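Set book (study text)

From Porell, the plain-words study wiki. Page started by Hollis Yazzie, last tidied 7 Nov 2021.

A set book is the one textbook that a course tells everybody to get, read and bring along. You'll also hear it called the core text, the course reader (wrongly, I think, and I'll come to that) or just "the book", as in "have you got the book yet?" I've taught first-year biology for 14 years and I've used five different set books in that time, so I've got opinions, and the editors here have kindly let me leave a few of them in. If you want the dry version there's a short entry under Textbook.

What counts as a set book

The usual test is whether the course would fall over without it. If the weekly reading is given as chapter numbers, and the end-of-chapter problems turn up in the tutorials, then it's a set book. If the lecturer just waves at a shelf and says any decent introduction will do, then what you've got is a recommended book, and you can relax a bit.

A course reader is something else again. It's a bundle of articles and odd chapters from all over the place, put together by the department, usually spiral bound and usually with one page upside down. People mix the two up all the time, and I've seen it done in official handbooks, so don't feel bad if you have as well!

Then there's the companion. Most big science textbooks come with one, a thinner thing full of practice problems and answers, sold separately. It isn't the set book, though I've had students turn up in the first week with the companion and nothing else, having bought it second-hand from someone who was a bit vague in the advert.

How the book gets chosen

In my department it works like this. Somebody gets fed up with the current one, usually in April when the marking is piling up, and sends round an email. Sample copies arrive from publishers. They sit in the staff room for weeks. Then three or four of us have a proper read of the same chapter in each, and we argue.

The chapter you pick for the comparison matters a great deal. I always go for cell respiration, partly out of habit and partly because it's where so many students get stuck. My colleague Nayeli Muñoz goes for natural selection, and she'll put a book straight back on the pile if the wording lets you think that animals change because they want to. We've disagreed over every book we've ever looked at except one, and that one went out of print.

Price comes into it too, of course, and weight, and whether the library can get hold of it as an e-book. What doesn't come into it much, I'm sorry to say, is asking the students. We did it once, with a little survey, and had nine replies, most of them about the cover.

Full and short versions

Publishers like to bring out a big general biology textbook and then a shorter one cut down from it. The big one covers everything, from water molecules right up to whole ecosystems, and you could stand on it to change a light bulb. The short one keeps the same order and many of the same drawings but drops chapters, usually plant structure and a good chunk of the animal systems.

I used to be snooty about the short ones. Then I taught from one for a couple of years (Tănase, the green one, now long gone from our list) and found that the students had read it. They'd really read it! With the big book they'd look at the chapter, see 40 pages of small print and decide to wait for the lecture. So I've come round, with one grumble, and it's that the cutting can be rough. You'll be told that a process "was described earlier" when the place it was described has been chopped out. Tănase did this with osmosis, of all things, and I ended up writing a handout to fill the hole.

If your course uses the short version and you're planning to carry on with biology afterwards, I'd say borrow the full one from the library now and then for the bits you enjoy. There's no need to own both.

Editions

This is what people write to me about more than anything else. Can I use the old edition? Nearly always, yes. The basics of biology at this level move slowly, and a new edition often means shuffled chapters, new end-of-chapter problems and some fresh photographs of frogs. There are exceptions. Anything about gene editing dates quickly, and so does the family tree of single-celled life, which seems to get redrawn every time I look away.

The real nuisance is page numbers. If your lecturer sets reading by page, an old edition will drive you up the wall. Ask for section titles, or do what Sorin Radu did when he was in my tutorial group, and make a list matching the old chapters to the new. He did it for the whole of Vondance General Biology in one wet weekend and passed it round, and I was still handing out copies after he'd left. It had a mistake in the fungi chapter which I never got round to fixing.

To check which edition you've got, look at the page behind the title page. The spine sometimes tells you and sometimes doesn't, and with second-hand copies the dust jacket may have come off a different book altogether. The ISBN is the safest thing to go by. Watch out for international editions, which can have the same cover and different problems at the end of each chapter.

Using one

People have different ways and I don't believe there's a right one. Mine, for what it's worth, is to read the summary at the end first, then the figures with their captions, and only then the chapter from the start. It feels like cheating. It works for me because I like to know where I'm going, and I drive the same way. 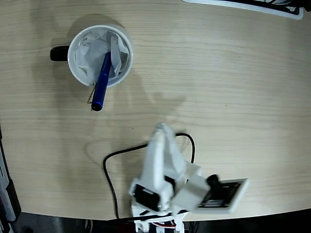 Kyung-tae Ki, who runs the evening class down the corridor from mine, tells his lot never to highlight on a first reading, and I'm with him on that. On a first go everything looks important and you end up with a yellow book. He has them close it after each section and write down what they can remember, spelling mistakes and all, and then open it again and see what they missed. There's plenty of grumbling in the first few weeks. I pinched the idea for my own group and they grumbled as well.

Do the end-of-chapter problems. I know, I know. But do them on paper, with the book shut, and leave the answers alone till you've had a real try. The ones marked as harder are often better fun than the easy ones, which tend to be vocabulary and not much else.

Drawing helps, too. Copy out the figures badly. My own version of the Krebs cycle looks like a dropped plate of spaghetti, but I can do it from memory, and I couldn't when I was only looking at the printed one.

Online add-ons

A new copy usually comes with a code that lets you into a website with quizzes and animations. The code works once, so a second-hand book won't get you in, and buying the code by itself can cost nearly as much as the book did. Before you pay, find out whether your course gives any marks for the online work. Ours doesn't. We tried Lillutix for a year and the animations of muscle contraction were lovely, but it logged people out halfway through quizzes and we let it go.

Free textbooks have got much better, by the way. Nelu Vasiliu keeps a list of open-licence biology books on the Free Texts page of this wiki, with notes on level and reading age, and I'd start there if money's tight. His notes on the genetics ones are especially good (he's fussier than I am about pea plants).

See also

Textbook
Course reader
Edition
Study companion
Free texts, biology
Reading lists and how to survive them

Notes for editors

The section on international editions could do with someone who has bought one lately. I've also left out lab manuals, as they really want a page to themselves, and I've made a start on that in my drafts. Please don't merge this page with Course reader again.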